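About Mullow

Mullow is a small research company in Avness. We started with four people and one borrowed desk, and now we are 14. Our work is to teach robots how to handle things in shops, above all soft packets, which change their shape each time you touch them.

Our method is called Cliltatport. A person does the shelf work with bare hands, at normal speed, and our model learns from the view that person has. We do not ask for special movements. People hold a packet the way they would hold it at home.

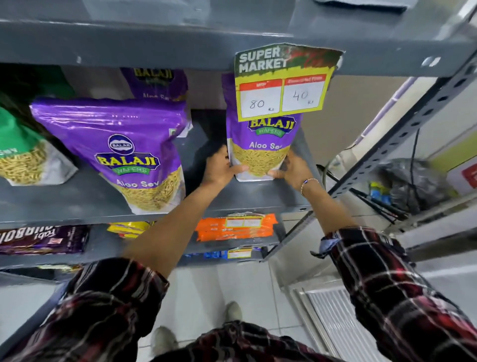 For a long time we believed that more hours of recording would solve everything. It was not so. In our tests at the Mohammadi grocery store, a model trained on 600 short recordings from real shelves did better than our older model, which had much more material from a clean laboratory table. Crowded shelves with price tags hanging in the way teach more.

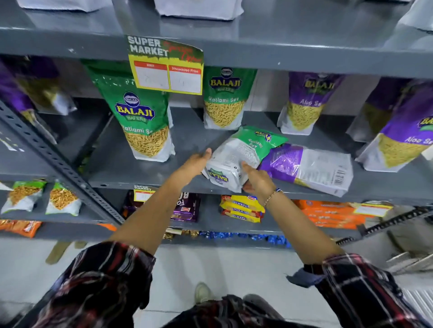
Packets lying flat are still our weak point — the robot often pushes them before it can lift them. Six of us work only on this question. We publish the results in February each year, also the bad ones.

If you have a shop and would like to work with us, please write to the Avness office. We answer all letters.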